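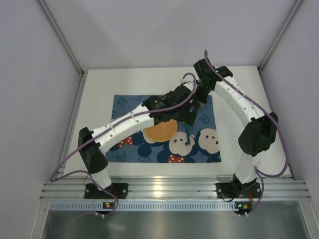 Skevton Tabletop Set: data card

What is in it

Skevton is a collection of two-arm manipulation episodes recorded in one enclosed booth. Both arms are mounted on the same rail along the front of a white tabletop. The set was put together to train and compare imitation policies on small, light objects lying on patterned cloth. There are 139 episodes in the current release, plus 12 held back for evaluation.

Contact: Milagros Manalo (recording), Lutz Mühlbauer (format and loader).

Tasks

wafer_mat – a round wafer cookie lies on the blue cartoon mat. The operator picks it up with the left arm and sets it down on the bare table to the right of the mat.
wafer_pass – same start, but the left arm hands the cookie to the right arm in the air.
mat_fold – no cookie. Both arms take one side of the mat and fold it once.

The mat is deliberately busy. Its mouse faces are cream and round, and early policies trained on a plain cloth reached for them instead of the cookie. Please keep the printed mat in your training split if you plan to test on it.

Recording

Episodes were teleoperated with a pair of leader arms outside the booth. Joint positions and gripper commands are stored for both arms, along with video from one fixed camera. The camera was not moved between episodes. Booth lighting stayed on the same setting for the whole of July.

An episode starts when the operator presses the pedal and ends when both arms are back at rest. Failed grasps followed by a second try were kept. Episodes with a broken cookie were kept too and carry the flag "broken".

Layout

episodes/ – one folder per episode, numbered from 000
meta/tasks.csv – task name and operator for each episode
meta/flags.csv – broken, retry, late_start
heldout/ – the evaluation episodes, same structure

The Nazarenko loader reads this layout directly. For Heden, run convert.py first; it writes a copy and leaves the original alone.

Known problems

The arms cover the cookie from the camera's view in parts of many episodes, mostly during the pass.
The purple cables move with the arms and throw soft shadows on the back wall. A policy trained only on this set may pick up on them.
36 episodes have the late_start flag – the first moments of motion are missing. Drop them if you need the full approach.
Gripper force was not recorded.

Changes

Second release: added mat_fold, fixed swapped left and right labels in wafer_pass.
First release: wafer_mat and wafer_pass only.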